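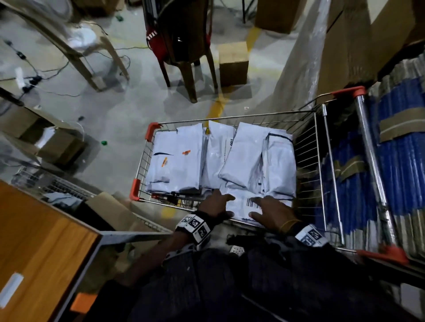 Priklow wrist kit: your questions

What is Priklow?
A wearable recording kit for warehouses that want to teach robots their own handling jobs. Your packers wear it while they work, and we turn the recordings into training data for your arm or gripper.

What comes in the box?
2 marker straps, a head camera, a charger and a printed card with the fitting steps. Spare straps are sold singly.

Do the straps get in the way?
Much less than we feared! They sit above the hands, so fingers stay free for parcels, tape and labels. Tassanee Ongart ran our August trial at the Padley depot and wore hers right through to tea break without noticing (she's now our fitting trainer, and very good at it).

Can I wear a watch or bracelet?
A thin thread or band is fine. Please take off anything that covers the black squares.

How many clips do I need?
For one simple job, such as loading parcels into a cart, start with 600. Clips of 30 seconds work nicely.

Does it cope with soft mailing bags?
Yes, and we love them. They crumple differently every time, so record plenty.

Which robots does it suit?
Grokia arms for now. Suwannarat grippers are next on our list.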